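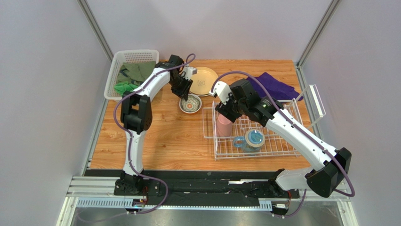 Notes from the Kitchen Shelf: Winter Soup Season

Hello again, and happy January 23, 2019 to everybody who is stuck indoors like me! The snow came down so hard in Drotness last night that my back door wouldn't open until lunch, so I did what I always do when I can't go anywhere and put a pot of beans on.

I've been making the same bean soup since September and I'm still not tired of it. A pound of dried white beans, soaked overnight. Two onions cut small, a couple of carrots, a fat spoonful of tomato paste that you let go dark in the oil before anything else goes in (please don't skip that bit, I did once and it tasted like a wet sock). Then the beans, water to cover by a couple of inches, a bay leaf, and the heel of whatever Parmesan is hiding in the cheese drawer. Low heat, lid half on. Mine took a little over 2 hours, but my beans were old.

Plenty of you wrote in after the last issue about salt. I know your grandmother told you never to salt beans before they're done – mine did too – but I salt the soaking water now and the skins come out softer. Try it with half a bag if you don't trust me.

I had mine out of a mug, standing at the stove, which is my favorite way to eat soup when there's no company. A bowl is for guests. You can hold a mug in one hand and stir with the other, and there's only one thing to wash.

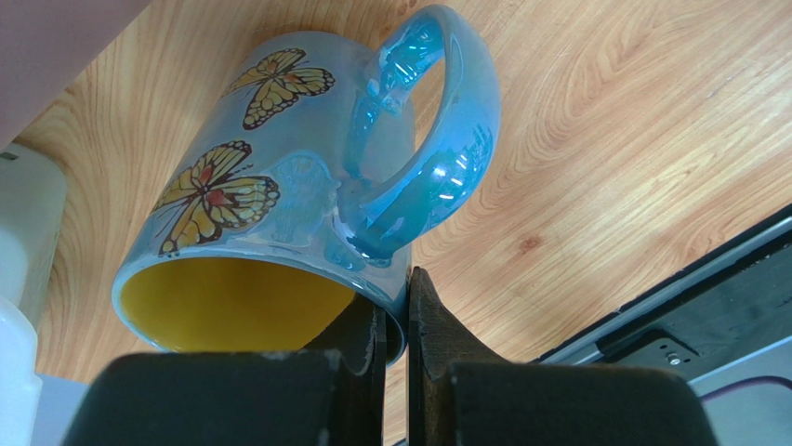 Can I freeze bean soup?
It freezes very well for three months or so. Leave an inch of space at the top of the container, let it thaw in the fridge overnight, and add a splash of water when you warm it up, as the beans drink up the broth while they sit.

On to other business. The Proltska market is moving inside the old feed store on Frota Street until the thaw, and the bean lady will be there with her speckled ones (get there early, she sells out before the coffee is ready). The soup swap list is now up to 256 names, which thrills me no end! If you signed up and haven't heard from me, check your junk folder first and then write to me, and I'll get you matched with somebody nearby.

Next month I'm trying a sour rye soup from a little Trundov church cookbook I found at a yard sale. It calls for a starter that sits on the counter for five days, and my kitchen is freezing, so wish me luck and send tips if you've made one.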